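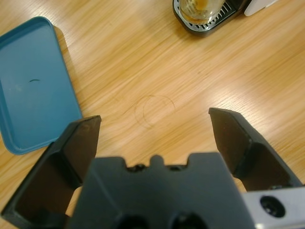 ゴロブ製粉所の見学日に行ってきました

2019年6月23日、キナニネ村にあるゴロブ製粉所(Golob)の見学日に参加しました。そばの実を石臼でひいている小さい製粉所です。私は日本語で文章を書く練習もかねて、このブログに食べ物を作る場所の訪問記を書いています。今回は少し長くなりました。専門の言葉はなるべく辞書で確かめましたが、間違いがあったら教えてください。

キナニネまでの道

キナニネへ行くには、トモンの駅前からバスに乗ります。乗っている時間は40分です。トモンは小さい町ですが、駅前にパン屋と金物屋があり、バスを待つあいだに金物屋の窓を見ることができます。私はそこで、ふるいを長いあいだ眺めていました。買いませんでしたが、値段だけ手帳に書きました。

バスは川にそって上っていきます。左側の席に座ると川が見えて、右側の席に座ると斜面の畑が見えます。私は行きに左、帰りに右に座りました。畑はまだそばの季節ではなく、麦とじゃがいもが多かったです。運転手さんに「製粉所の前で止まりますか」と聞いたら、「製粉所の前に停留所はありませんが、止まります」という答えでした。この答えの意味を私は少し考えましたが、バスは本当に製粉所の門の前で止まりました。

門には手書きの案内が貼ってありました。「粉は売り場、臼は奥、犬は親切」と書いてありました。犬は門の横で寝ていて、私が通っても起きませんでした。

受付と組分け

見学は組に分かれて行われます。臼の部屋がせまいので、ひと組は最大15人と決められています。私の組は午前のおわりの回で、始まるまでに時間がありましたから、まず外を歩きました。

建物は川から少し高いところに立っています。むかしは水車で臼を回していたそうで、水を引いた溝が今も草の中に残っています。溝の底には平らな石がしいてあり、その上を細い水が流れていました。水車そのものはもうありません。軸を受けていた大きい石だけが壁の下にあって、子どもがその上に座ってりんごを食べていました。

案内をしてくれたのは、製粉所で働いているシュペラ・ミロシェヴィッチ(Špela Milošević)さんです。声が大きい人で、機械が動いているあいだも話がよく聞こえました。最初の説明はこうでした。「ここでは質問をいつしてもいいです。ただし、臼に指を近づけながら質問をしないでください。」

実を洗わない理由

見学は倉庫から始まりました。そばの実は紙の袋と布の袋に入って、木の台の上に積まれています。床に直接置くと湿気が上がってくるので、かならず台を使うと聞きました。倉庫には窓が二つあり、風の向きによって開ける窓をかえるそうです。

去年、この製粉所が村と近くの農家から受け取った実は、全部で2,905キロでした。この数字は倉庫の黒板に白い字で書いてありました。その前の年の数字は消してあって、読めませんでした。大きい工場とくらべればとても少ない量だと思います。しかし、シュペラさんによれば、今の人数と臼ではこれより多くなると冬の仕事が終わらないそうです。

私は、実をひく前に水で洗うのだと思っていました。それは間違いでした。水を使うと、あとで乾かすのに時間がかかり、香りも弱くなるそうです。かわりに、風と網と布を使います。まず風でほこりと軽い殻をとばし、次に目の大きさがちがう網で大きさをそろえ、最後に実どうしをこすり合わせて表面をみがきます。この最後の作業を日本語では「磨き」と言うようです。日本のそばの本にも同じ字がありました。

網の機械は古いもので、動かすと床まで揺れました。小さい石、茎のかけら、ほかの草の種などが別の箱に落ちていきます。箱の中を見せてもらいましたが、丸くて黒い種がたくさんありました。これは村の人が持って帰って、にわとりに食べさせます。

大きさをそろえることが大切なのは、殻をとるときのためです。殻をとる機械は二枚の円い板のあいだに実を通して、殻だけを割ります。板のすきまは実の大きさに合わせて決めますから、小さい実がまじっていると、割れないで通ってしまいます。反対に、すきまをせまくすると、大きい実が中まで割れてしまいます。説明を聞いてから割れた実と割れていない実を手のひらにのせてもらい、やっと違いが分かりました。殻をとった実は薄い緑色をしています。これは新しいしるしで、古くなると赤茶色になっていくそうです。

石臼の部屋

臼の部屋は思ったより静かでした。私は子どものころ、祖父の家の近くの製粉所で大きい音を聞いたことがあり、それを想像していたのです。ゴロブの臼は電気のモーターでとてもゆっくり回ります。速く回せば粉はたくさんできますが、石が熱くなり、粉も熱くなって、香りがにげます。シュペラさんは出てきたばかりの粉に手を入れて、温度をみるそうです。「手より温かいと思ったら、もう遅いです」と言っていました。

上の石と下の石には溝がほってあります。溝は中心から外へ向かっていて、少しななめになっています。実は上の石の穴から入り、溝のあいだで切られ、つぶされながら外のほうへ運ばれて、ふちから粉になって落ちます。私はこれまで、石臼は重さでつぶす道具だと思っていました。説明によると、つぶすことより切ることのほうが多いそうです。たくさんのはさみが同時に動いているようなものだと言われて、なるほどと思いました。

溝は使っているうちに浅くなります。そのため、ときどき石を開けて、のみで溝をほり直します。日本語で「目立て」という作業です。私はこの言葉を、のこぎりの話で先に覚えていました。同じ言葉を石にも使うのは面白いと思います。

目立てができる人は、この地方にはもうほとんどいません。ゴロブでは以前、クラヴゲート(Cluvgate)という石工の工房に頼んでいました。今はその工房の人が年に一度来て、シュペラさんたちがほるのを横で見て、直すところを教えてくれるそうです。見学のとき、使わなくなった古い石が壁に立てかけてあり、さわることができました。溝の角に指をあてると、丸くなっているところと、まだ角が残っているところがありました。外側のほうが丸くなっていました。

のみも見せてもらいました。先が平らなものと、先に細かい歯がついているものがあります。平らなもので溝をほり、歯がついたもので溝と溝のあいだの面を少しざらざらにします。面がつるつるになると、実がすべって外へ出てしまうからです。のみの重さは見た目より重く、私は片手で長く持っていることができませんでした。

部屋のすみには小さい手回しの臼があり、子どもたちが順番に回していました。私も並びました。反対に回すと粉が出てこないで、実が中にたまります。これは私がまちがえて回したので分かったことです。後ろにいた男の子が、とても丁寧に直してくれました。

粉の種類

ふるいの部屋では、同じ実から取れる粉を順番に見ました。最初に出てくるのは実の中心の白い粉です。さらさらしていて、香りはあまりありません。次が中間の粉で、色が少し灰色になり、香りが出てきます。その次は外側に近い粉で、色がこく、味が強く、ねばりもあります。

日本では一番粉、二番粉、三番粉と呼んで分けるそうですが、ゴロブでは「白」「昼」「夕方」と呼んでいます。シュペラさんの先輩が考えた名前で、色がだんだん暗くなるからです。売り場の袋にもこの名前が書いてあります。お客さんが初めて来ると、昼に使う粉と夕方に使う粉だと思うことがあるそうです。私も最初にそう思いました。

ふるいの布は絹からナイロンにかわりました。絹のほうがよいと言う人もいるけれど、ナイロンは水で洗えて、破れにくいので、掃除をする人は喜んでいるそうです。掃除の話は長く続きました。粉の仕事では、ひく時間と同じくらい掃除に時間を使います。すみに残った粉に虫がつくと、全部を止めなければなりません。ブラシは場所ごとに柄の色がちがい、床のブラシを機械に使うことは絶対にできません。

私はここで、粉はどのくらい保存できるかと聞きました。答えは、実のままなら長く、粉にしたら早く食べてください、ということでした。夏は冷蔵庫に入れ、においの強いものの横に置かないほうがいいです。シュペラさんは一度、玉ねぎの横に置いてしまい、その粉で作ったパンケーキを家族がだまって食べたと話してくれました。

休憩と試食

見学のあとは試食の時間でした。

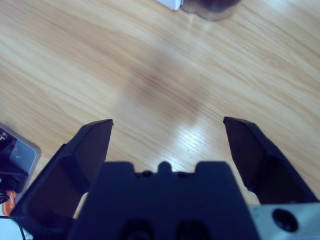
明るい色の木のテーブル。細い木目がななめに走っています。

出されたのは三つで、そばがきに似た料理と、薄いパンケーキと、そばの実のスープです。この地方ではそばを麺にして食べることは少なく、粉を熱い湯でねったり、実のままで煮たりすることが多いそうです。

そばがきに似た料理は、作り方を見せてもらえました。大きい鍋に湯をわかし、塩を入れ、粉を山のように一度に入れます。すぐにはまぜません。山の真ん中に木の棒で穴をあけて、しばらく煮ます。それから余分な湯をべつの器にとっておき、強い力でまぜて、かたさを見ながら湯をもどします。最後にフォークで細かくほぐします。上にかけるのは、いためた玉ねぎか、酸っぱいクリームです。私は両方かけました。

日本のそばがきは粉と水をはじめにまぜてから火にかけるものが多いと思いますが、こちらは湯の中に粉を入れるので、ねばりの出かたがちがいます。ほろほろしていて、パンのくずのような食感です。隣に座ったおばあさんは「これはクリームではなく牛乳で食べるものです」と強く言い、その向かいの人は「それは朝だけです」と言いました。二人は知り合いではないようでしたが、この話を長く続けていました。

パンケーキは「昼」の粉で焼いたものです。家で作るときの分量が壁に貼ってあったので、写してきました。

粉 100グラム
水 粉がゆるくなるまで
塩 ひとつまみ

水の量が書いていないのは、粉によって吸う量がちがうからだそうです。ただ、私のように初めて作る人には少しむずかしい書き方だと思います。「ゆるくなるまで」とはどのくらいかと聞いたら、台所の人はおたまを持ち上げて、生地が糸のように落ちるところを見せてくれました。この生地は、焼く前にしばらく休ませます。休ませているあいだにかたくなるので、もう一度水を足します。

スープは、殻をとった実ときのこと根の野菜が入っていました。実は煮てもくずれず、歯にあたると小さくはねるような感じがします。私は三つの中でこれがいちばん好きでした。おかわりはできますかと聞く前に、もう一杯入れてもらえました。

売り場で買ったもの

売り場は入り口のとなりにあります。粉が三種類、殻をとった実、殻つきの実、そば殻のまくら、それから近くの農家のはちみつがありました。そばの花のはちみつは色がとてもこくて、においが強いです。味見をしましたが、私には少し薬のように感じられました。好きな人はほかのはちみつでは物足りなくなるそうです。

私は「夕方」の粉を一袋と、殻をとった実を一袋買いました。まくらはほしかったのですが、バスで持って帰るのが大変なのでやめました。後でトモンの駅で、まくらを二つ抱えて電車を待っている人を見ました。うらやましかったです。

支払いは現金だけです。小さいお金を用意していくといいと思います。袋はくれますが、紙なので、雨の日はべつの袋があるほうが安心です。

話の中で気になったこと

帰りのバスまで時間があったので、シュペラさんにもう少し話を聞きました。いちばん困っているのは何ですかと聞くと、機械でも石でもなく、まく時期だと言っていました。この地方では麦をかりとった後の畑にそばをまきます。麦のかりとりが遅れると、そばをまくのも遅れ、秋の霜にあたってしまいます。早い年と遅い年の差が大きく、農家と何度も電話で話すそうです。

製粉所がいちばん忙しいのは12月です。新しい実が乾いて、みんなが年の終わりの料理のために粉を買いに来ます。そのころは朝から晩まで臼を回し、見学は受け付けていません。シュペラさんは「12月に来る人には説明はできませんが、粉はあります」と言いました。私は買い物だけでも行ってみたいです。雪の日はバスが村の下までしか来ないそうなので、歩く準備がいります。

もう一つ、殻の使い方についても聞きました。殻はまくらになるほかに、畑の土の上にしいて草をおさえるのに使います。ただし軽いので、風の強い日にまくと隣の畑に行ってしまいます。隣の畑の人はそれをあまり怒っていないそうです。

これから行く人へ

見学は予約が必要です。電話で申し込みますが、臼が動いている時間は出られないことが多いので、昼の休みにかけるとつながります。私は三回目でつながりました。

服は洗えるものがいいです。私は黒い上着を着ていって、袖と背中が白くなりました。髪の長い人はまとめるように言われます。臼の部屋には段差があり、少し暗いので、かかとの低い靴をすすめます。写真をとってもいいですが、フラッシュは使えません。

トモンにもどる最後のバスは早いです。時刻表は売り場の壁にもありますが、去年のものがそのまま貼ってありました。停留所の時刻表を見てください。

家に帰ってから、「夕方」の粉でパンケーキを焼きました。一枚目は厚すぎて、二枚目は裏返すときに折れて、三枚目がよくできました。水は思っていたよりずっと多く必要でした。次はスープを作るつもりで、今は実に合うきのこをさがしています。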